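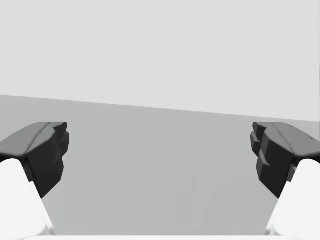
Pourquoi un béton qui a atteint sa résistance nominale peut-il encore fissurer ? Parce que la résistance en compression ne renseigne pas sur le retrait, qui se poursuit pendant des mois.

Kirsten Grímsdóttir, ingénieure matériaux chez Brøndum, suit depuis mars les dallages de l'entrepôt de Drultthorpe. « Tout le monde regarde l'essai à 28 jours. C'est une valeur contractuelle, elle ne dit rien du gradient hydrique dans l'épaisseur. »

Sur ce chantier, les joints ont été sciés trop tard. Trois panneaux ont fissuré en diagonale à partir des poteaux. « Le sciage était prévu le lendemain matin. Il fallait intervenir le soir même, le vent avait desséché la surface. »

Elle se méfie aussi des produits de cure – « souvent appliqués en une passe, avec un dosage que personne ne relève ». Chez Zadow, qui a coulé la seconde tranche, la cure est désormais assurée sous film, posé dès la fin du talochage.

Quant aux fissures existantes, elle recommande d'attendre avant toute injection. « Tant que l'ouverture évolue, la résine se décolle. On pose des jauges, on relève chaque jeudi, et on injecte quand la courbe est plate. »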